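Speaker notes, Mutville makers' meetup, Thursday, May 16, 2024

Slide 1. Title. Say hi, thank Gion Wallner for the room and the projector cable (mine is at home, of course).

Slide 2. So what did I buy? The Flaltico starter service. You rent the arm by the month, they send the gripper, the software and seven hours of phone help. I've had it since last August and I've used up every one of those hours, mostly with Fuseini Owusu, who is a saint. Pause for laugh, maybe.

Slide 3. Money. My rent is $454 a month. The Brunner kit is cheaper if you keep it two years, but you're on your own for setup, and I know myself! Ask who here has bought a kit and left it in the box. Put my own hand up.

Slide 4. Setup. Bolting down was easy. The software install was not. Mention the update that wiped my saved positions (don't rant, keep it under a minute). They fixed it by email the next morning and I did get a credit.

Slide 5. My test job. Small colored cubes, a taped square, pick one up and put it in the square. Dull to watch, I know, but you learn fast where the arm is weak. I ran 127 tries over a weekend and wrote down every miss. Most of mine came from me teaching the grab point too high, so go lower than feels safe. 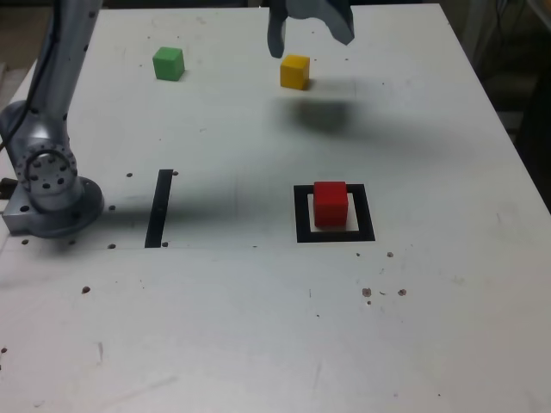 And the other big one was lighting. I had a lamp right over the table and the color picking got confused by it, so now the lamp is off to one side and I'm much happier. Clumetti sells a clip-on light for this, haven't tried it, would love to hear from anyone who has.

Slide 6. Would I rent again? Yes, for another six months. After that I'd want a lower rate or more phone hours. Then questions. If it goes quiet, bring up the noise it makes at night.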